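Coffee in a tall glass

I stopped using mugs at home last July. The one I liked had lost its handle, and the only clean thing left in the cupboard was a tall straight glass from a set of 3 my aunt gave us when we moved to Kiltura. I made the coffee in that and have kept doing it since.

The recipe is dull. I use 2 heaped teaspoons of instant, a teaspoon of sugar, and a splash of cold water, and I beat it with a fork until it goes pale. That takes longer than you want it to. Then I pour in hot water, slowly, down the side of the glass. The foam comes up with it and sits on top. If you dump the water in all at once you get big bubbles and not much else.

The water should be off the boil. I let the kettle stand while I put the bread away and wipe the counter, and by then it has cooled enough. The glasses are thin and I don't want to find out what they can take. One has a small chip near the base already, from the dishwasher, so I wash them by hand now.

I fill the glass partway. A full one is hard to pick up, and I like to leave room for milk, even though I skip it most days.
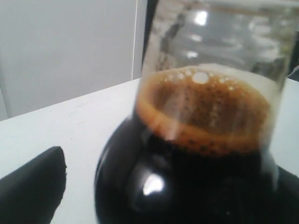 Colm Heffernan wrote under the last coffee post that I was making life hard for myself, and that a jar with a tight lid does the same job as the fork. Put the coffee, sugar and cold water in, he said, shake it until your arm gets tired, and tip it into the glass before the foam has time to settle. He also thinks the sugar matters more than the brand, and that without it the foam is gone before you sit down.

I tried the jar. It works, and the bubbles come out smaller, but some of the coffee stays stuck under the lid and then there is a jar to wash. I went back to the fork. He is right about the sugar – I left it out for a week and the top went flat every time.

The other thing I changed is where I drink it. I used to carry it to the desk and forget it. Now I stay at the table until it's finished, with the radio on low. The foam leaves a brown ring on the inside of the glass, so I rinse it right after. Tomorrow I need to buy more sugar.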